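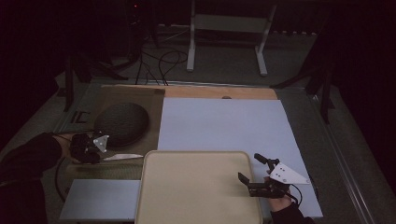 Ludmila Ondrejka wrote to us in October that she had stopped putting her serving tray away between meals, because it had turned into the place where everything lands: mail, keys, a plate of toast, the parts of whatever she was fixing. We hear this a lot, and we love hearing it!

Flurance Serving and Work Tray

Beige, rectangular, rounded corners, raised rim

The Flurance is a plain tray, and we mean that as high praise. The bottom is flat from end to end, with no pattern and no molded compartments, so you decide what goes where. A row of glasses, a pile of napkins, a half-built model airplane, seedlings on their way to the windowsill (please put a saucer under them)... it all fits the same simple space.

The rim is our favorite part. It's high enough to stop a rolling pencil or a runaway cherry tomato, and low enough that you can still slide a spatula or a ruler in from the side without banging your knuckles. The rounded corners make wiping out crumbs so much quicker than the square ones on our old model, where you always ended up going after the last bits with a toothpick.

And the color! We went back and forth on this for months. White showed every coffee ring and black showed every speck of flour. Beige sits quietly on nearly any table, and small dark things like screws and peppercorns are easy to spot against it.

Using it on a work table

A lot of you bought this for the kitchen and then wrote to ask if it could live in the workshop. Yes, go ahead! It's happy on top of a board or a smooth sheet, and it can straddle two boards as long as they're close to the same height. If one is thicker, the tray will rock a little when you lean on a corner. Slip something thin under the low side and it settles down.

Keep blades next to the tray, please, and don't cut in it. The surface will take years of plates and cups, but a craft knife will leave a line, and we can't buff that out for you.

Goes well with

Pacheco round mat. Dark, woven, with a nice rough texture. Good under a teapot or a heavy bowl, and handsome next to the beige.

Protwood board. Brown, large enough to cover a good part of a table. We use ours every day at the packing bench, and it looks better now than when it was new.

Plelum sheet. Pale blue-white and smooth, a cheerful surface for sorting or folding. Wipe it with a damp cloth and let it dry flat.

Details

Length: 42 cm
Weight: 400 g
Sold singly or in a case of 100 for cafes and schools
In stock today: 1,052

Care

Warm water, dish soap, soft sponge. Skip the scouring pads. Tea stains come up with a paste of baking soda left on for a few minutes. Don't set a pan on it straight from the stove; that's a job for the mat.

Shipping

Orders placed before noon go out the same day. Case orders leave on Tuesday. If a tray arrives with a chipped rim, send us a quick note with your order number and we'll put another one in the mail. You can keep the chipped one for the garage.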